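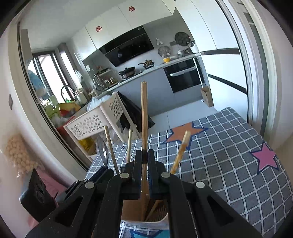 Brikstead replied to the first draft that the checklist should come before the purchase order and not after it, and that any line still open should hold the money back. We agreed and reworked it on that basis.

# Pre-purchase inspection: hand-held grippers, second order

Date of inspection: May 4, 2024
Units under review: demo units from Calilden and Trokenus
Planned order: 53 units, one supplier
Site: Aguirre kitchen, dining table and counter

Mark each line **OK**, **Hold** or **N/A**. A Hold needs a comment. Comments from both offices are left in under the line they belong to.

## A. Paperwork before anyone picks up a unit

- [x] Written quote on file from each supplier, same quantity, same delivery address – **OK**
- [x] Quote lists the gripper, the pads and the mount as separate lines – **OK**
- [ ] Return terms in writing – **Hold**

 *Comment:* Trokenus sent theirs with the quote. Calilden gave theirs over the phone. Ask again by email and attach the answer here.

- [ ] Spare parts price list, valid through November – **Hold**

 *Comment:* Neither list carries an end date. On the last order the pad price went up between the quote and the first refill, and the refill came out of the travel line.

 *Reply, Brikstead:* Please don't do that again. Parts get their own line.

- [x] Import and shipping cost shown – **OK**

## B. Body and jaws

Check with the unit on the table first, then in the hand.

- [x] No cracks in the plastic arms, especially at the corners of the cutouts – **OK**
- [x] Rivets seated flat, no play when the arms are pushed sideways – **OK**

 *Comment:* Push each arm both ways. One Trokenus unit clicked slightly on the outer left. We closed it 20 more times and could not get the click back. Left as OK with a note to look again after the cycle test.

- [x] Jaws meet evenly along the full gripping face – **OK**
- [ ] Pads fully bonded, edges down – **Hold**

 *Comment:* Lift lightly at the corner with a fingernail. Calilden pads come glued, Trokenus pads slide into a slot. The glued ones were fine on every unit we had, but replacing one means scraping the old glue off. Time for that has to go in the plan.

- [x] No sharp edges on the arms where the fingers or wrist may pass – **OK**
- [x] Arms open fully without touching the table when held low – **OK**

 *Reply, Brikstead:* Was this done over a cloth or a bare table?

 *Comment:* Both. A tablecloth can catch on the outer arms if the unit is dragged. Lift, then move.

## C. Grip on thin and upright items

Most of our recorded tasks use kitchen objects, and thin ones are where the first order gave trouble. Bring your own items. The sample blocks in the supplier's case are too easy.

- [x] Holds a wooden chopstick upright while it is still standing in the utensil holder – **OK**
- [x] Holds a chopstick clear of the holder, no slow turning in the jaws – **OK**
- [ ] Releases a chopstick back into a full holder without pulling up its neighbors – **Hold**

 *Comment:* Depends on who is holding the unit. With a full holder the outer arms come close to the other sticks. Try with the holder half full as well and write down both results.

- [x] Holds a plastic spoon by the handle – **OK**
- [ ] Holds a thin bamboo stick – **Hold**

 *Comment:* Calilden held it every time. Trokenus let it slide when the stick went in low on the pad. Trokenus says a softer pad is available at extra cost. We have asked for 2 sets to try before we decide anything.

- [x] Pads wipe clean after contact with food – **OK**

 *Comment:* Dish soap and a damp cloth. Ask both suppliers which cleaners are off limits. A strong cleaner made the pads on the first order go shiny, and they lost grip.

## D. Safety in use

- [x] Operator can let go of the unit with one motion – **OK**
- [x] Pinch test with a gloved finger, light pressure only – **OK**
- [x] No loose cable near the jaws – **OK**
- [x] Burners off before a session starts – **OK**

 *Comment:* Make this a line on the session sheet too, and have it signed.

- [x] Knives out of the work area unless the task calls for one – **OK**
- [ ] Floor clear between the table and the counter – **Hold**

 *Comment:* Boxes and bags end up on the floor in every home kitchen we use. Operators look at their hands and not at their feet. Walk the route once before the first take and move whatever is in it. If a sliding door is on the route, it stays fully open for the whole session.

 *Reply, Brikstead:* Does this need money?

 *Comment:* No. Five minutes per session. It should still be in the plan, or it gets skipped.

- [ ] Wrist strain: unit weight acceptable for a full session – **Hold**

 *Comment:* We only had the units for one morning. Ask to keep a pair for a week. The lighter one may turn out to be the less sturdy one, and we would like to know which problem we are paying for.

## E. Cycle test

Each demo unit gets 1,000 open-and-close cycles by hand, shared between operators, with a stop halfway to look at the pads and rivets.

- [x] Calilden: done, no change found – **OK**
- [ ] Trokenus: stopped halfway – **Hold**

 *Comment:* We ran out of time. Nothing wrong at the stop. The rest will be done at the office, and the clicking unit from section B goes first.

By-hand cycling is dull work and people speed up. Keep the pace the same as in a real take. Change operators when the hand gets tired, and write down when you changed.

## F. Budget lines

Fill in from the written quotes only. No prices from memory.

| Line | In first order? | In this order? | Status |
|---|---|---|---|
| Grippers | Yes | Yes | OK |
| Spare pads | No | Yes | Hold – waiting for price date |
| Spare rivets or hinge kit | No | Yes | Hold – Calilden has not said if sold alone |
| Carry cases | Yes | Fewer | OK |
| Cleaning supplies | No | Yes | OK |
| Props and kitchen items | No | Yes | OK |
| Repair time | No | Yes | Hold – hours not agreed |
| Shipping for returns | No | Yes | Hold – see section A |

*Comment on carry cases:* Most units from the first order never left the shelf in their case. They go in a bin with a cloth between them. Cases are only needed for units that travel to homes.

*Comment on props:* Chopsticks, skewers, plastic spoons, holders. Cheap, but they were bought on personal cards last time and paid back late. Open a small account at a local store.

*Reply, Brikstead:* Fine for props and cleaning supplies. Repair hours need a number before I can pass the table. Take it from last year's repair log if there is one.

*Comment:* There is a log but it starts late. The early repairs were done at the kitchen table and not written down. We will use the months we have and say so in the note.

## G. Receiving inspection (fill in on delivery)

- [ ] Carton undamaged, photo taken if not
- [ ] Count matches the packing slip
- [ ] Serial numbers entered on the equipment sheet before the units are handed out
- [ ] Sections B and C repeated on every unit, not on a sample
- [ ] Pads that came loose in shipping put aside in a marked bag
- [ ] Faulty units reported to the supplier within the return period
- [ ] 2 units sealed and stored as reference, not used in sessions

*Comment:* The reference units are new for this order. When a jaw started to close off center last time we had nothing unworn to compare it with, and the supplier asked for exactly that.

*Reply, Brikstead:* Agreed, as long as they come out of the 53 and not on top.

## Result

Not cleared for purchase. The order stays on hold until these are closed:

1. Calilden return terms in writing
2. End date on both parts lists
3. Softer Trokenus pads received and section C repeated with them
4. Trokenus cycle test finished
5. Longer loan for the wrist check
6. Spare hinge parts: answer from Calilden
7. Repair hours agreed with Brikstead

The release test in section C and the floor check in section D are ours to fix and do not hold the order. Both go on the session sheet. Send the updated copy to Aguirre and Brikstead in one email so the comments stay in one place.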